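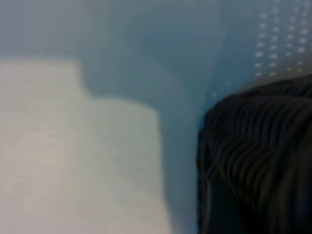 Bernadette Dunne wants it on record that the arm did stop, and that the trouble is how long it took to do so. Her objection, sent in after the first notice went out, is that "runaway" was the wrong word for a gripper that kept closing after it had been told to hold. The word has been dropped from this version.

The fault occurred at the Flandodton test bench on April 7, 2019, during a pick-and-place run with household containers. The controller, a Mukel unit on firmware 5, issued a hold command when the wrist force reading passed its limit. The gripper went on closing for 129 milliseconds. The limit set in the cell's safety file is 16. There were no injuries. One finger pad was replaced and the wrist bracket was checked for bending and put back in service.

Tierney, which runs the bench, pulled the logs the same evening. They cover 1,585 grip cycles. The late stop shows up in five of them, all on approaches where a finger goes inside the rim of a container and the other stays outside. In that position the two fingers load unevenly, and the force reading jumps between two values for a short time before it settles. The Mukel controller treats the jump as noise and waits for a steady value before it acts.

The filter that does this was added in an update the previous July to cure false stops on soft goods. It was tested on flat-sided boxes and on bags. Open containers with a raised edge were not on the test list.
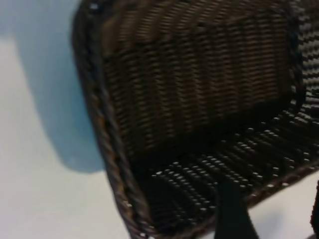 Woven walls make the reading worse. A finger pad moving along the strands catches and lets go, and each catch looks to the filter like another short spike. On smooth containers the delay in the logs was shorter, though still over the limit. Tierney has not said whether the pad material plays any part, and the replaced pad has gone to Hakel, the gripper supplier, for measurement.

Until a fix is out, the following apply to all cells running the same firmware:

Turn off the force filter (menu 5, second page) and accept the false stops.
Cut closing speed to half for any grip over a rim.
Keep hands out of the cell until the drive light is off. A hold message on the screen is not enough.
Do not use the software hold as a stop. The hardwired stop was tested after the fault and cut drive power within its rated time.

Conceição Falcão, who signed the fault report, has asked for the hold command to bypass the filter completely, with filtering kept for the display value only. Mukel has accepted the report and given no release date. Sites that have logged a late hold should send the full cycle file, with the raw wrist channel included, to the Flandodton bench desk.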